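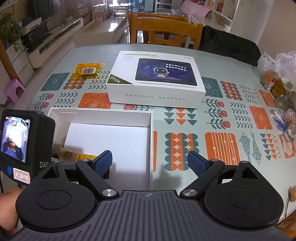 Liltisura Open Day

The Liltisura Open Day is a public demonstration of hand-held grippers and robot training methods, organized by the Sosano workshop in Govach. It was first held on 05/04/2023 and drew 100 visitors. A second edition followed in August of the next year.

Background

Sosano was set up by the engineer Shufen Yan to study how household tasks can be recorded for use in automation. Early work took place behind closed doors. The open day was proposed by Yolanda Rosenthal, then head of public programs, after local schools asked to see the equipment in use.

Program

The day is divided into 18 short sessions. Most are given over to packing and sorting, which the workshop regards as a fair test of grip and placement. Sessions are held at ordinary furniture in lived-in rooms, and the items handled are everyday goods. An operator guides the gripper by hand, and the motion is recorded for later use in training a robot arm. 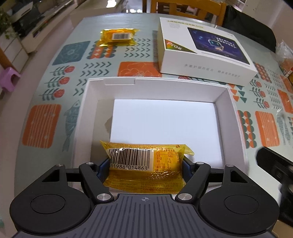

A packaged snack held between the gripper's finger pads over an open box.

Visitors may try the gripper under supervision in the afternoon. Soft packages are offered to beginners along with rigid boxes, and each turn lasts 2 minutes.

Later editions

The second edition moved part of the program to the Xue annex and was attended by 700 people. Talks by Yan on finger design were added, and a printed guide to the sessions was issued in English and Chinese.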